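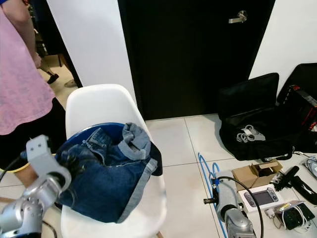 **Revville open day: the Brotero two-armed laundry setup, reviewed by a patient homebody**

29 January 2020

I have folded, hung and sorted more laundry than I care to think about, so when Wutunside put out word that they were opening their workshop in Revville and showing the Brotero hanging clothes, I signed up that same evening. I drove 21 miles in drizzle, got lost once by the feed store, and still arrived early enough to get a good spot near the rack.

If you haven't come across it, the Brotero is a pair of arms with a gripper on each, plus the Minami software that runs them. The task for the day was jeans: take a pair from a basin on a chair, get a hanger into them, and put them up on a rail. I do this at home without a thought in my head, and I must say it was humbling to see how much there is to it – denim is heavy, it folds over on itself, and a hanger is a slippery, springy little thing.

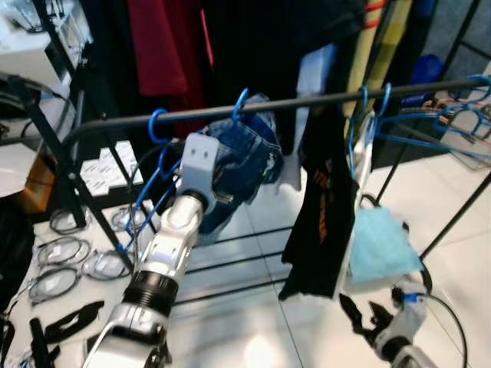

Can it work with the plastic hangers you already own? Ordinary tube hangers are fine, according to the team, but they steer people away from thick padded ones and anything with clips.

What I liked best was how gently it goes about things. I had expected a lot of yanking, and I would happily trust it with my everyday pants (my good blouses are another matter, and they'll be staying with me). The motors are quieter than my dishwasher, too, and you can chat next to it without raising your voice. 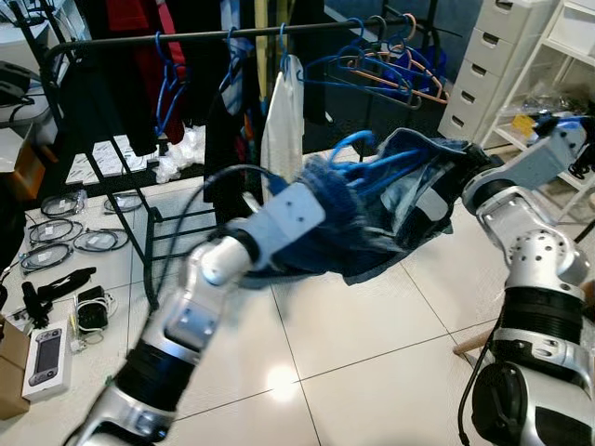 My main complaint is the speed. One pair took 308 seconds by the clock on my phone, and I kept wanting to reach over and help, the way you do with a child tying a shoe. The team told us their goal is to get under 300 by April, which struck me as modest, though I appreciated that they didn't promise the moon.

I'd also like to see it do more with two hands at once. There were moments when I would have held the waistband open with one and slipped the hanger in with the other, and it seemed to think that over for a very long while.

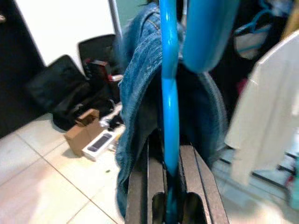

The grippers themselves I have no quarrel with. We were allowed to squeeze a spare one by hand, and it has a nice firm close to it, a bit like good kitchen tongs. The edges felt smooth, and I rubbed my sweater cuff against them for a while without catching a thread.

Would I buy one? Not this year, and they aren't selling to households yet anyway. As an afternoon out, though, I'd give it four stars out of five – the fifth went missing somewhere in the parking situation, so leave your car up by the church and walk down.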